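Notes for my talk, 12th February. Speak slowly. Drink water before part two.

**1. Hello and why I am here**

- Thank Zinhle Radebe for the invitation.
- I learned to cook without wheat when my daughter Abena was diagnosed with coeliac disease. She was seven. I knew only one flour in my life until then.
- Ask the room: who has baked a gluten-free loaf that became a brick? Wait for hands.

**2. Flours from my mother's kitchen**

- Sorghum: mild, a little sweet. Good for flatbread and for pancakes.
- Millet: lovely colour, but it turns bitter when it is old. Smell the bag first.
- Cassava: stretchy. Use it together with another flour, or the middle stays gummy.
- Pass the three small jars around. Please keep the lids closed, the flour flies everywhere.

**3. The flatbread**

- 770 grams of sorghum flour makes enough for a family and some for the freezer.
- Pour boiling water on the flour, stir with a spoon, cover, and leave it until you can touch it. This step is the one people skip.
- Roll between two sheets of baking paper. Dry pan, medium heat.
- If it cracks at the edge, wet your fingers and press. Yayra's trick.

**4. Crumbs at home**

- Own toaster, own wooden spoon, own butter dish.
- Wipe the bench before you start, with a clean cloth.
- Tell the story of Nii Dankwa and the shared jam jar (short version!).

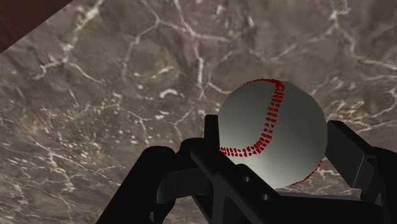
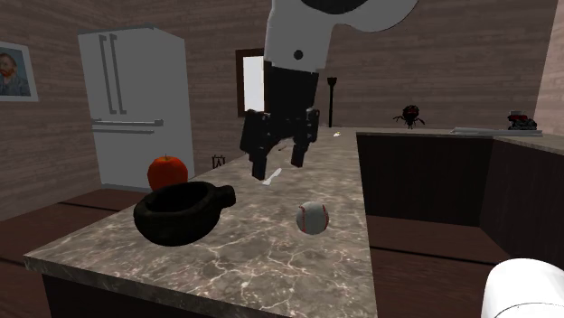
**5. Questions**

- Someone will ask about oats. Say: ask your dietitian, the advice is different for each person.
- Recipe sheets are by the door. Abena has more if they run out.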